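Search this site Search Advanced search

4.2 Bench setup and tasks

The kit under review is the Jenda two-arm tabletop kit, sold by Enholm as a set of parts with printed grippers and a recording program. We bought one kit at list price. Enholm had no part in the tests and saw this section only after it was finished. The arms were put together by one of the authors using the printed guide, and no changes were made to the firmware.

Assembly was slower than the guide says. It gives 9 hours for both arms; we needed most of three working days. Much of the extra time went to cable routing at the second joint, where the guide shows an older bracket. The screws for the two finger types are packed in one bag and differ only in length. A long screw in the wrong hole will bind the jaw before it closes fully, and we made this mistake twice. Enholm's support desk answered both of our messages within a day and sent a corrected drawing.

We used the kit on an ordinary wooden table under room lighting. Everyday items were left on the table during the sessions. Flurnau, the recording program that ships with the kit, was run at its default settings throughout. It stores joint positions and camera images together, and it can replay a session at reduced speed, which we found useful when sorting failed attempts by cause.

Three tasks were chosen. In the first, one arm picks up a small part and hands it to the other. In the second, one arm lifts a flat ring from the table and sets it down at a marked spot. In the third, a pen is taken out of a cup and laid on the table. The operator guided the arms through all three for the first 60 attempts, and the trained policy ran the remaining ones. Figure 3 shows the bench.

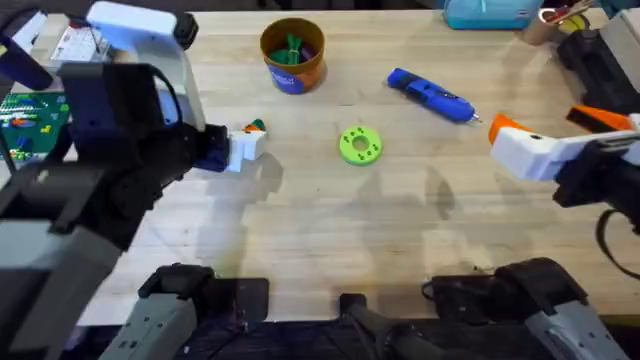
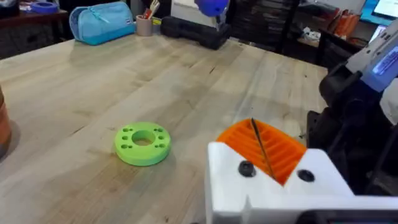

Figure 3. The lime-green disc on the wooden table. Top: the disc between the two arms, with a small green and orange part held in the left gripper. Bottom: the disc and one white gripper finger with its ribbed orange pad.

We use cookies to remember your reading settings. Accept Manage choices

4.3 Results for the grippers

We logged 406 attempts over the test period, which began in December. Attempts were counted as good if the object ended where it should and was not dropped on the way. An attempt that needed a second grasp was still counted as good, but it was marked in the log.

The finger pads were the strongest part of the kit. The ridges held small plastic parts well, even when the jaw met them off center. We saw no tearing or lifting of the pads over the full series. A replacement set comes in the box, and we did not need it. The pads did pick up dust from the table, and grip on smooth parts got worse until they were wiped. We took to wiping them at the start of each session. The guide says nothing on this point.

Flat objects were harder. To grasp the disc by its outer edge, the lower jaw has to come in almost level with the table, and the body of the finger leaves little room to do so. Operators soon learned to put one jaw in the center hole and close on the rim. The policy copied this habit, but when the arm came down slightly to one side it pushed the disc along the table and then closed on nothing. Most failures in the second task were of this kind. A thinner finger would help. Enholm lists one as a paid add-on, and we did not test it.

Handovers went better than we expected. The usual fault was timing: the giving arm let go before the receiving arm had closed. Setting the release delay to 200 milliseconds in Flurnau removed nearly 9 in 10 of these drops, at the cost of a visible pause. We suggest that Enholm make this the default.

The pen task gave mixed results. Removing a pen from a full cup often moved the cup as well, and the second arm was then needed to steady it. The stock training example in Flurnau uses one arm for this task. Tomoyo Katayama wrote a two-arm version for us, and we used it for all later sessions.

4.4 Comparison with the Millet kit

The Millet kit, tested in the same way last year, has metal fingers and a stiffer wrist. It was more exact in placing the ring but marked softer parts, and a broken finger has to be ordered from the maker. With the Jenda kit, a finger can be printed again overnight from the supplied files. For a teaching lab we would accept the lower accuracy in exchange. For work where the same spot must be hit all day, the Millet kit remains the better buy of the two.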